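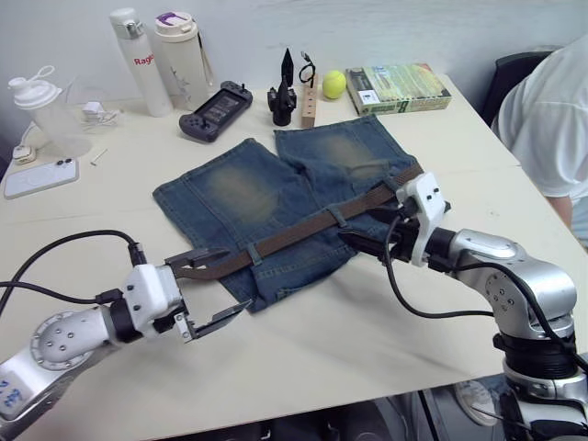 Figure 1. Denim shorts with faded patches on the front of both legs, and a brown belt in the loops.

Washing Habits and Color Loss in Denim
Project report, Ghassan Abou Jaoude and Kanokwan Prasertsri
Tuesday, November 27, 2018

1. Why we chose this subject
Many students in our dormitory buy dark jeans and complain after one season that the color is gone. We wanted to know if the reason is the washing or the wearing. Our teacher asked us to keep the question small, so we studied only water temperature.

2. Method
We cut test pieces from one roll of indigo cotton denim, bought at the Flolovwood fabric market in February. Half of the pieces were washed at 60 degrees and the other half in cold water. Both groups got the same powder and were washed 7 times. After each wash we dried them in the shade and compared them with an unwashed piece under the same lamp. We gave a score from 0 (very pale) to 100 (like new).

3. Results
The warm group finished with a score of 60 and the cold group with 83. Most of the difference came in the first two washes. The edges of the cut pieces lost color faster than the middle in both groups.

4. Weak points
The scores were given by our eyes, and we did not always agree. Our pieces were also never worn, so we can not say how much rubbing from sitting or walking adds to the fading. With more time we would repeat the test with sewn trousers and a second brand of powder.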